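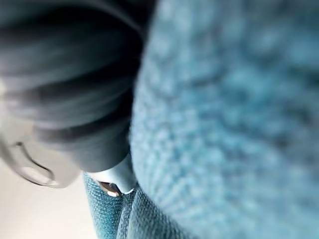 3.2 Collecting the demonstrations

Most reports on learning from demonstration give the size of the data set and move on. We think the size says very little by itself. The Givurton set, which we used for all the experiments in Section 4, holds 2,210 recorded episodes of household tidying with two arms. After screening we kept 1,824. The gap between those two numbers deserves more attention than it usually gets, and we spend most of this section on it.

Each episode starts with a short written goal, such as moving a cushion to the sofa or straightening one that is already there. The operator drives both arms and ends the episode by pressing a pedal. Views from the wrists and from the head are stored together with joint positions and gripper commands. The operator also marks the episode as good or bad. In our early batches these marks were close to useless. Operators called an episode good if the cushion ended up where it should, even when one arm had done all the work and the other had only trailed along. Training on such episodes taught the policy to trail along too.

Soft objects make this worse. A cushion has no fixed shape, and the same gripper command can give a firm hold or a handful of loose cover (Figure 3). The wrist views are of limited help at close range, where fabric can fill much of the image and most of it is out of focus. We kept them anyway, partly out of habit — the ablation in Section 4.3 gives only weak support for the choice.
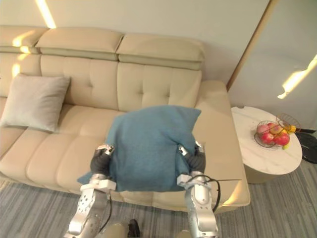

Figure 3. Two-arm hold on a teal-blue cushion at the front edge of the sofa, head view. The fabric creases at the grippers and the lower corners sag.

Screening was done with Tetorach, our replay tool, by two raters who did not see the operator's mark. They disagreed on 82 episodes, all of which we dropped. The other rejected episodes had dropped frames, a wrong goal text, or a long idle stretch before the first contact. The set was frozen on 2020-09-06 and has not been changed.

We are not convinced that this procedure gives a fair sample of the task. All episodes come from 8 furnished rooms at the Brekora site, and a policy can learn a good deal about a sofa without learning anything about cushions. Earlier results on the Acheampong benchmark have been read as evidence of general skill with soft objects. We see no basis for that reading there, and we do not claim it for our own data.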